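Greetings > Seasonal Messages > Interviews

Setting the length of a good wish

Zoltán Kerekes has edited the harvest and new year messages at Witutent for long enough to have firm views on the comma. The service supplies short greeting texts to shops, parish newsletters and phone apps. Its current list holds 459 messages, sorted by occasion, recipient and length, and Kerekes works from an office in Grercombe with a printed copy of it beside him.

The first rule he describes is a limit. "A message for a phone should stop at 141 characters, including the name," he says. "Past that, people scroll, and the name at the end gets lost." Printed cards are treated separately. The inside right-hand page takes up to 78 words before the type has to be reduced, and he would sooner cut a line than reduce the type.
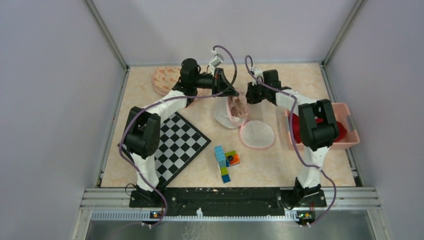
He divides each message into an opening, a wish and a close. The opening names the occasion. The wish should contain one verb, preferably "hope" or "wish", and one object. Most of the texts he rejects have several. "Health, wealth, joy, peace, success and laughter - by the fourth noun the reader has stopped. I leave two in and take the rest out."

The close depends on the recipient. For family it can be left off. For colleagues he allows "with best wishes" and very little else. Exclamation marks are limited to one per message, and condolence texts have none. 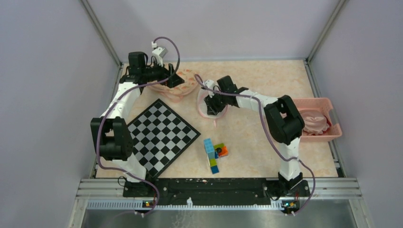 Two arms over the table, with the pink basket on the right.

Translation is a separate job. Enikő Katona handles the Hungarian list, and Kerekes says the two versions are no longer kept in matching order. Name-day greetings, which make up a large share of hers, have no real use in the English list. "We used to translate them anyway. They were accurate and nobody sent them. Enikő suggested dropping 92, and I agreed after reading the first page."

Rhyme is the subject on which he receives most letters. His position is that a rhymed couplet is acceptable if it can be read aloud at normal speed without the stress falling on the wrong syllable. He tests each one twice, once with a short name in the gap and once with a long one. "'Dear Ann' and 'Dear Bartholomew' do different things to a line. If it only works with Ann, it goes out as prose."

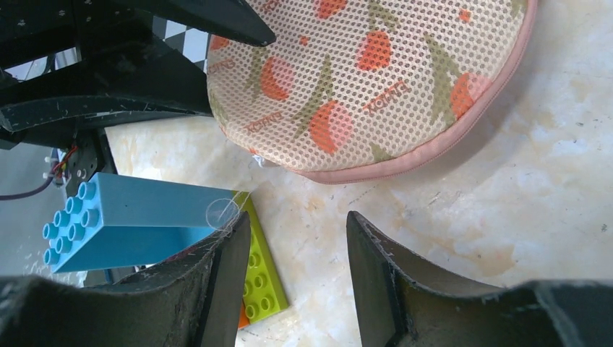

Light blue and lime-green bricks, close up.

The next revision is due in July and will cover housewarmings and retirements. A stationer in Pledthorpe, Rácz, has asked for messages that do not mention age, and Kerekes has drafted a set. He is still undecided about "well deserved". It appears in nearly every retirement text on the list, and he has yet to find a shorter phrase that does the same work.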